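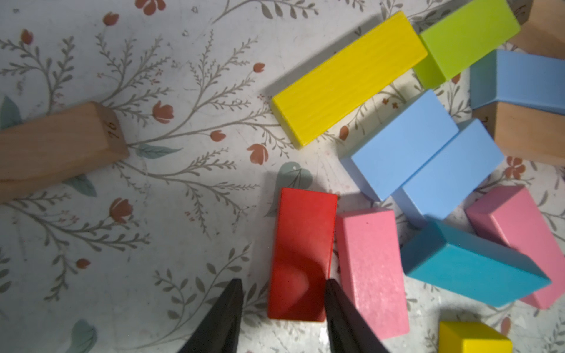
Chapter 6
Choosing a Kit You Can Live With

I bought my first robot arm kit because of the box. It was a very handsome box, with a magnetic lid, and it sat on a shelf in my office for most of a school year because the software inside wanted a version of an operating system that none of my computers had. I tell this story to every class I teach, and every class laughs, and then every year at least one student does the same thing with their own money.

So before we get to grippers and joint limits and all the good stuff in Chapters 7 and 8, I want to spend some pages on shopping. I know that sounds like an odd thing to find in a robotics textbook. But most of you will meet your first arm as a product somebody is trying to sell you, and reading a product properly is a skill like any other. By the end of the chapter you should be able to take a spec sheet, cross out the parts that don't matter for your job, and write down the questions the seller forgot to answer.

Our working case all the way through will be tabletop picking. You have a bunch of small rectangular blocks, scattered any old way, some of them touching and some leaning on each other, and you want the arm to pick up one particular block and leave the rest alone. A toddler can do this. It's a wonderful test, though, because nearly everything that can be wrong with a kit shows up in it sooner or later. A single block in open space tells you very little. Push a second block right up against it and now you have to ask how thick the fingers are, how wide they open, whether the camera can tell where one side stops and the next one starts, and whether the thing can turn its wrist far enough to come in from a better angle.

6.1 The three kits in this chapter

I'll be comparing three kits, and I've used all of them in my own teaching lab.

The Andeo is the cheap one. You build the whole arm yourself, which takes my students two afternoons, and it comes with a gripper, a wrist camera, and a printed manual that I like a lot. The fingers are a bit chunky. It has a payload of 300 grams, and I'd treat that as a hard ceiling.

The Imhof arrives assembled and calibrated, or at least it says it's calibrated (see 6.4, where we check). It costs a good deal more than the Andeo. The fingers are slim and tapered, the wrist turns nicely, and the software is pleasant as long as you want to do the things the designers thought of.

The Stevo is an odd one, and I have a soft spot for it. You get the gripper and camera only, plus a plate for mounting them on an arm you already own. If you don't own an arm, stop reading about the Stevo. If you do, keep going, because it's the best gripper of the three and I'll be grumpy if you skip it.

All three came to me through a reseller called Drarkevis, and I'm going to talk about the reseller too, since delivery, spare parts and somebody answering the phone are all part of what you're buying. I paid for the kits out of the department's equipment budget. No discount, no free samples, and I've been on hold with them just like anybody else.

6.2 What the spec sheet says and what you need to know

Open any spec sheet and the first number you'll see is reach or payload. Those are easy to measure and they look good in large type. For our block job, neither one matters much. A painted wooden block weighs next to nothing, and the whole work area fits on a small table.

Finger opening is the one to go looking for, and it's usually on the second page. Take the widest side of your part that you plan to grip, then add room on both sides for error. How much room depends on how well your camera and your arm agree with each other about where things are, and we'll work that out in 6.4.

Finger thickness comes next, and on two of my three spec sheets it wasn't there at all! I had to get out a pair of calipers. You care about thickness because a finger has to fit into whatever gap there is beside the block. If the neighbor is almost touching, a fat finger will land on top of the neighbor, or shove it, and then you've moved something you weren't supposed to move. A tapered finger helps. The tip slides into a small gap and the wider part stays up out of the way. But a tapered finger also has less pad at the very bottom, where a low, flat block needs it, so you are trading one thing for another here and you should know which trade you've made.

Then there's the camera. A camera on the wrist sees what the gripper is about to do, which is lovely, and it sees less and less of the rest of the table as it gets closer. Ask how close it can get before the picture goes soft. Ask how much of the view the fingers take up. I also want you to ask what happens on a patterned surface, because demo videos are nearly always shot on plain gray or plain black, and people's real tables have tablecloths. A printed flower is a small, bright, colorful patch. So is a painted block, if you're a piece of software that sorts by color and hasn't been told any better. An unpainted block on a pale cloth is the opposite problem: plenty of shadow, not much contrast.

The last thing is support, and you can't read it off a sheet. I suggest you email a real question before you order and see what comes back. When I asked Drarkevis about replacement finger pads for the Imhof, the reply came from Baptiste Vidal in their parts department, and he sent me a drawing with the screw sizes marked on it. That one email did more to sell me the kit than the brochure did. (The pads themselves took until March to show up. I'm mentioning both.)

6.3 A fair test on a messy table

Please don't test a kit by tidying up for it. I see this every term. Students set out the blocks in a neat row with big spaces, the arm picks them up one by one, everybody claps, and we've learned that the arm is switched on.

Here's the procedure I use. Tip the blocks out and don't touch them again. Choose a target that has a close neighbor on at least one side. Write down your choice before you run anything — you'll be tempted to change it afterward. Run the pick, and record three separate results: did the target come up, did anything else move, and did a person have to step in? Tip the blocks out again and repeat.

Keep those three columns apart. A kit that lifts the target every time while plowing through its neighbors is fine for emptying a bin and hopeless for building a tower. My lab notebook has 352 picks in it across the three kits, and if I'd only kept the first column I would have ranked them in the wrong order. You'll get to see the notebook in 6.5 and argue with my ranking, and I hope you do.

One more piece of advice on fairness. Use the same blocks, the same cloth and the same lamp for each kit. I once compared two arms on different days with the blinds open, and spent a whole evening explaining a difference that belonged to the sun.

Try this before you read on

You don't need a robot for these.

Find some small blocks, or erasers, or dominoes, and tip them out on a cloth with a pattern on it. Hold two rulers upright, one in each hand, and use them as gripper fingers. Pick up a block that has another one lying right beside it. Notice where you put the first ruler, and whether you turned your wrists before you closed in.

Now tape a strip of cardboard along the inside of each ruler so the fingers are thicker, and try the same block again. Write a sentence or two on what changed.

Last, download a spec sheet for any gripper you like and look for finger opening, finger thickness and closest camera distance. If one is missing, write the email you would send to the seller. Keep it short, ask for the number and the unit, and hang on to it, because we'll be using those emails in 6.4.

6.4 Do the camera and the arm agree?

Start with a single block in the middle of the table and nothing near it. I know, I just told you not to do that. This one isn't a test of the kit, though. We're measuring a gap: the distance between where the camera says the block is and where the fingers end up when you send them there. Every kit has one. The Andeo manual gives it half a page and the Imhof manual doesn't bring it up, so we'll begin with the Andeo.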